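Which order should I read the Usodden books in, and is the prequel worth it?
Posted 7/17/20 by marginalia_171

I picked up the first Usodden book at a library sale and finished it in two nights, mostly against my will. The cover promises "a love that could burn down the north," which I took as a warning. The healer was better than that, though, and I'd like to know how her sister ended up in Zalesora before I decide whether to keep going.

My problem is the order. The list in the back of my copy puts the prequel, Abella, first. The website puts it after book four. The bookstore near me shelves it as a separate series. I have been burned before by paranormal series that start strong and then spend 7 books on side characters pairing off at the same winter feast. Does anybody have an order that works, and does the curse plot ever get an ending? I don't need it to be happy. I need it to be on a page.

Please no spoilers past the scene at the ferry.

wolfsbane_and_toast

Publication order. I know everybody says that about every series, but in this case the prequel gives away who is under the hood at the end of book two, and it does it in the first chapter, in a throwaway line. Whoever decided to print it at the top of the list hadn't read both.

As for whether it's worth it: parts of it. Abella is short and the first half is all sailing. The romance is the usual thing where two people who could clear everything up in one conversation are interrupted by a messenger. Then there's a long stretch in Zalesora during the plague year that is the best writing in the whole series, and I say that as somebody who skims. You do find out about the sister. I didn't fully buy the explanation, and I've read it twice.

The curse gets an ending in book six. It's rushed. There are roughly 100 pages of people walking to the place where it will be broken and then two pages of breaking it. Make of that what you will.

Skip the holiday novella completely. It came out one November with a nice cover, and it's a deleted chapter with a recipe.

readsonthebus

start with the prequel, I did and it was fine. I don't remember anything about a hood

Wilbridge_Paperbacks

I'd go along with publication order, with one change. Read the first three, then stop and read Abella, then go on to four. By that point the hood business is settled and you won't have forgotten the ferry, which matters more than you'd think. The website order has you wait one book longer, and book four keeps making jokes that only land if you've met the captain.

I'm less impressed by the Zalesora chapters than the poster above. The plague is very well done for a while, and then the healer finds a cure by touching a stone, after we've been told repeatedly that stones don't work that way. If you're the kind of reader who keeps track of the rules of magic, you will be annoyed. If you're there for the two of them glaring at each other across a sickbed, you'll have a good time.

One practical thing. There are two editions of book three, and the older one is missing the epilogue. Check the last page before you pay. If it ends with the door closing, you have the short one. The publisher has been saying for a while that a full set with matching spines is coming, and I'll believe it when I can pick it up.
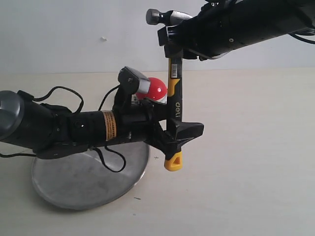
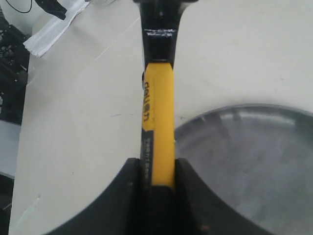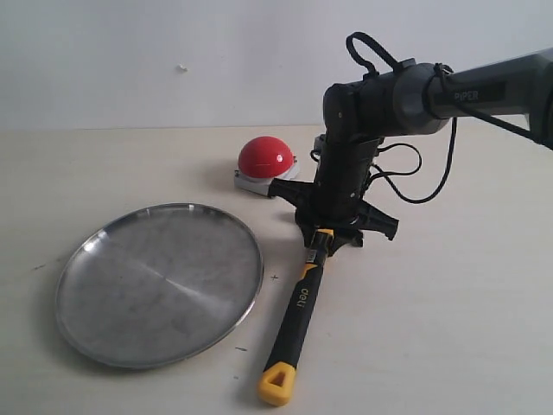
Robot arms at a tabletop, with a yellow-gripped hammer in the first two photos.

Comments

inkstained: Book six is not rushed, it's tight. People complain when these things are long and complain when they're short.

wolfsbane_and_toast: The walking part is long. The ending is short. I'm complaining about both.

marginalia_171: Thanks. Checked my copy of three and it's the door closing, so that's two dollars wasted. Going with the stop-after-three order, but I'm not promising to like the captain.

pagesixty: Does the audiobook of Abella have the same narrator? The sample sounded like somebody reading a lease.

Contact us | Copyright 2020, posts belong to their posters | Back to top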